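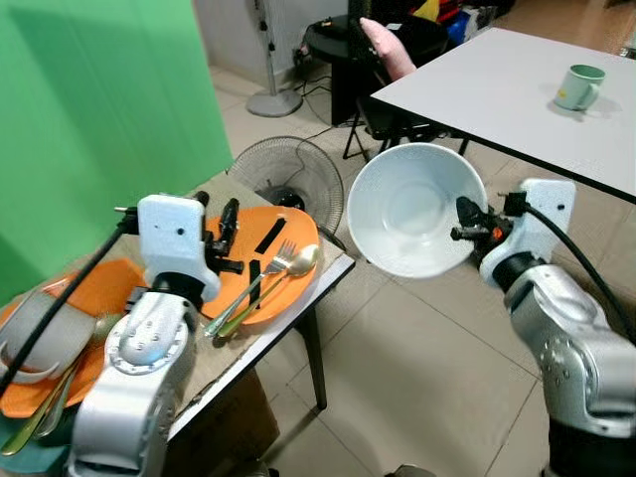
Teleop demos for clearing dishes – how many is enough?

Home > Learning from demonstration > Data collection

benchpress_ana
Hi all, long-time reader, first real post. I'm building up a set of demos for a two-arm table clearing task and I'd love some opinions before I sink another month into it. The pic at the top is from one of my episodes: right arm has the big white bowl, left arm is over by the orange plate with the fork and spoon still on it. Dirty dishes and cutlery get sorted into stacks, that's the whole job.

I drive both arms by remote (leader arms, one per hand) and I have 476 episodes so far. I trained on the first 200 just to see, and the policy is pretty good at plates and bowls and awful at cutlery. It goes down next to the fork, closes on nothing, lifts, and then carries on to the next step like it has a fork! I laughed the first few times.

So, do I keep going to 1,000 of the same, or am I doing something wrong in how I show it?

Skesimon
Welcome! I would stop and look at your fork grasps before recording one more episode. Go through a bunch of them at half speed and ask yourself if you pick the fork up the same way each time. When I did that with my own set I found I had four different habits depending on how tired I was. Sometimes by the neck, sometimes by the handle, once in a while I'd nudge it over the rim first. The policy averages that into mush.

Pick one grasp, stick to it, and redo the cutlery ones.

torque_and_toast
Gonna disagree with Skesimon a little. If you only ever show one grasp you get a policy that falls over as soon as the fork is pointing some other way. In your picture the fork and spoon are lying side by side, both pointing the same way. Is that how you always set them down? If so, that's what I'd change first. Toss them on the plate and let them land however.

benchpress_ana
Ugh, yes, mostly. I reset the table myself between episodes and I'm a tidy person, so they end up parallel nearly every time. I never thought of that as part of the data but of course it is.

Skesimon
We're not really disagreeing, torque. Vary where things are, sure. But keep the way you grab them the same relative to the object. Fork turned ninety degrees, gripper turns ninety degrees, still closes on the handle. It's the mix of grabs for the same layout that hurts.

torque_and_toast
OK, that I can live with. I still think a second grasp is worth having for when the handle is hanging over the rim, but fine, get one working first.

quietgearbox
Can I ask about the bowl? You have it tipped so the inside faces the camera. Is that on purpose? I had a stage where I turned every bowl like that because I liked to see it was empty, and the robot learned to do a slow pointless twirl with every bowl. It looked lovely and took forever :)

benchpress_ana
Ha, no, not on purpose! I think it's just where my wrist goes on the leader arm. My hand naturally rolls as I pull back. I'll go check whether it happens in all of them.

quietgearbox
Check! Anything you do without thinking is going to come back at you. Pausing too. If you stop mid-air to decide what comes next, you get a robot that stops mid-air, and sometimes it never starts up again. I trim long pauses out of mine now.

Skesimon
I'd be careful with trimming. If you cut out the pause but the arm was drifting a bit during it, you end up with a jump in the joint positions. Throw the episode away and record it again, it's less work than it sounds.

quietgearbox
Only if your table takes ten seconds to reset, mine doesn't! I blend the two ends and it's been fine for months. We can leave that one as a matter of taste.

mudlark_robotics
Has anyone here taught cutlery by hand guiding instead? I switched to it for thin stuff. You feel the fingers touch the plate, and with plain leader arms you get nothing back, so you hover a bit too high or press down too hard. I took hold of the arm and walked it through 16 fork pickups, mixed those in, and the grabbing-air thing mostly went away.

torque_and_toast
But then your hands are all over the camera view, no? I tried it and the policy did great as long as I was standing there holding the arm, which rather defeats the purpose.

mudlark_robotics
Right, so you don't use those recordings directly. Guide it once, save the joint path, step back, reset the fork and let the arm replay the path while you record. You do need to put the fork back in exactly the same place. I draw around it in pencil on paper and pull the paper out from under before the replay.

benchpress_ana
Oh, that's clever, and I could do it on a spare plate. With two arms I'd only need to guide the left one and park the right.

Plan for now: freeze the set at 476, redo the cutlery parts with one grasp and messy layouts, try the guided replay for the fork, and watch my wrist on the bowls. Also going to record some where I miss the fork on the first go and come back for it, as it has never seen me fail.

Skesimon
Yes to that last one. Start the episode with the gripper already closed in the wrong spot though, and record only the recovery. Otherwise you're teaching it to miss.

benchpress_ana
Good catch, I would have done precisely that. Back in April with numbers, I hope!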